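How to clear a small room with a desk before you mop

I write this for people who have one small room that must do everything. Mine has a washing machine, a desk and a wooden floor, and for a long time I cleaned it in the wrong order. Now the whole job takes me 32 minutes.

What you need

A light plastic bin without a lid
A dry cloth and a damp cloth
A flat mop
Floor soap for wood (I use Derese, but any mild one is good)

Step 1. Carry the bin with you

Do not leave the bin in its corner and walk to it with every piece of paper. Take it by the rim and bring it along the room. Start at the door and go in one direction, so you do not pass the same place twice.

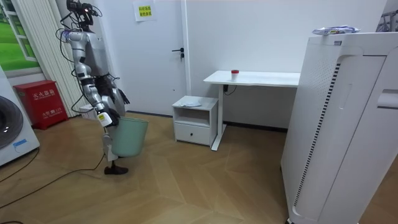 Delphine Whitfield wrote to me that she does the same at home but puts a second bag under the first one, so when the full bag comes out the next is already waiting. She also asked if the bin itself should be washed every time. I think once a month is enough, unless you throw food in it.

Step 2. Clear the desk

Throw away used paper cups and old notes. Cups with something still inside go to the sink first. Wipe the top with the damp cloth and then with the dry one. A white matte desk shows every finger mark, so go slowly along the front edge, where the hands rest most.

Step 3. Free the floor

Cables are the slow part. Lift them from the floor and lay them over the foot of the desk, or use a clip. I bought a pack of 8 clips from Cisolel in May and they still hold well. Things on wheels should be rolled, but unplug them before you do it – a short cable can pull the plug out of the wall in a bad way.
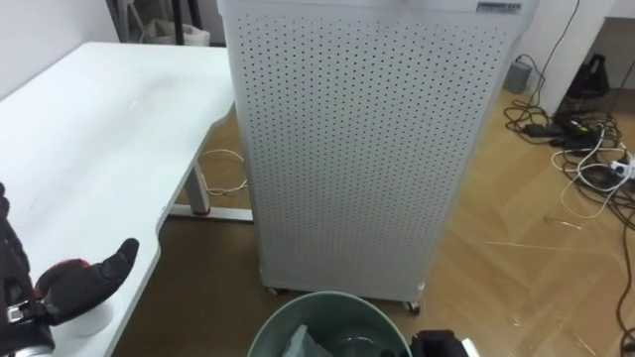 Dust likes to collect close to the floor, so wipe low parts by hand before the mop comes. If you have an air purifier, go over the small holes of the panel with a dry cloth only. Water should not get inside. Check also the filter date in your manual.

Step 4. Empty the bin

Make one last round with the bin, now for the small things that fell down during the wiping. Hold it a little tilted toward you and you can drop things in with the other hand. Then tie the bag and take it out of the room. 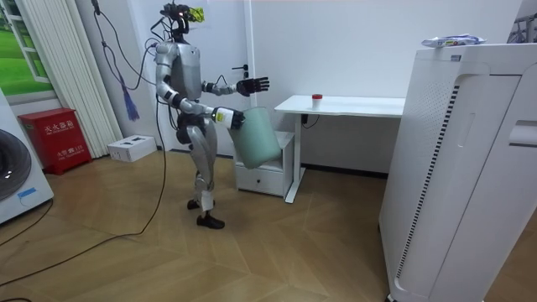

Step 5. Mop toward the door

Press the mop until it is almost dry. Wood does not like standing water. Begin at the wall farthest from the door and follow the direction of the planks where you can. Leave the floor until it is dry, and only then put the cables down again.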